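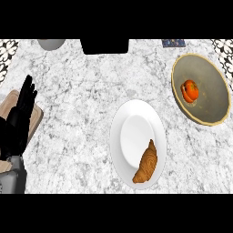
Simulated countertop task from the Jindstead comparison, seen from overhead, with the multi-fingered hand at left and the croissant and tomato on their plates.

Jindstead publishes gripper comparison, advises buyers to read past the headline score

16th November – Jindstead, an independent test group for kitchen and food-service automation, today released the results of a simulated comparison of three robot end effectors: the Listus multi-fingered hand, the Nanetti two-finger parallel gripper and the Bogale suction cup. The group ran 2,000 trials in rendered kitchens and says the results do not support most of the claims now being made for hands with many fingers.

The full report, with per-task tables and all failure logs, is free to download from the Jindstead website.

Hands cost more to buy, more to service and a good deal more to program than a plain gripper. Vendors have said for several years that kitchens justify the expense, pointing to soft foods, thin rims and odd shapes. Jindstead set out to check whether that holds when every device gets the same counter, the same objects and the same control software.

In simulation, at least, the case is thin. Of the 2,000 trials, 658 ended in what Jindstead calls a clean finish: the item was lifted, moved to the requested spot and set down without disturbing anything else on the counter. The Listus hand had the largest share of those, but its lead came almost entirely from one group of tasks, the round produce set. On bread and pastry it was level with the Nanetti gripper. On flat plates with raised rims, it was slower than the Nanetti and dropped more often.

The Bogale suction cup did poorly on pastry, as expected, and well on smooth dishes. Jindstead notes that the simulator treats glazed surfaces as perfectly sealed, a generous assumption that should make any buyer careful with the suction figures.

Each trial allowed 60 seconds from the first arm movement. Scenes used marble counters, stacked and single plates, cutting boards and a small set of foods. Object positions were changed between trials, and no device was tuned for a single layout. All three were run on the same simulated arm with the same controller settings. Listus objected to this before testing began, saying its hand performs best with its own controller. Jindstead offered to run a second series under those conditions and has not yet received the software.

The group is also cautious about its own work. A simulated croissant does not flake or crush the way a fresh one does, and contact between a fingertip and a soft skin is still modeled crudely. A hand that looks gentle on screen may not be gentle on a lunch line. Jindstead says nothing in the report should be read as a prediction of performance in a working kitchen – a point it would like to see vendors make in their own material.

A follow-up series of 100 trials on physical hardware is planned, using a smaller group of objects. Listus and Nanetti have agreed to supply equipment. Bogale has asked to review the test plan first. Jindstead will publish the physical results whether or not they agree with the simulated ones, and will list any device that is withdrawn along with the stage at which it was withdrawn.

Until then, the group recommends that buyers ask vendors for failure logs as well as success rates, and ask which controller was used to get them.

About Jindstead
Jindstead tests automation equipment for kitchens, bakeries and food-service operators. It sells no hardware and takes no payment from the makers of the products it tests. Loaned equipment is returned at the end of each series.

Media contact
Jindstead Press Office
Requests for the data set and the test plan may be sent through the contact form on the Jindstead website.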